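2025-04-25 | Keisha Sorensen
2 min read

1/ Status on the Quintanilla set. We now have 1,039 simulated demonstrations of picking small objects off a floor and putting them away. 110 of those are not going into training.

2/ Most of the rejects share one fault. The operator closes the hand, the physics lets go a few steps later, and the episode still gets logged as a success. The success check only looked at the final wrist pose. My mistake, from October.

3/ Otis Haddad rewrote the check. It now reads object pose for the last 21 steps and wants it inside the target volume for all of them. Slower to run, far fewer arguments.

4/ Start poses were the other problem. Everyone resets to the same comfortable spot, so the policy learns the spot. Ritell now draws the start pose and the object's yaw itself, and operators can't override it.

5/ Objects lying on their side get their own quota. A cylinder on its flat end is easy. Tipped over, it rolls on contact, and the fingers need to come down either side of it -- operators hate these and skip them if allowed.
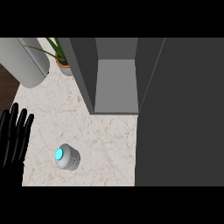

6/ We also keep the failed reaches, labelled as failures. The Plaltow runs threw them away and the model had no idea what to do after a miss. Seven operators, same labelling sheet, second pass on anything marked "unsure".

7/ Next is floor friction. It's one constant for every surface at present, wood and marble alike. I'll post the ranges once Otis has checked them.

Contact | © 2025 Prundside | Back to top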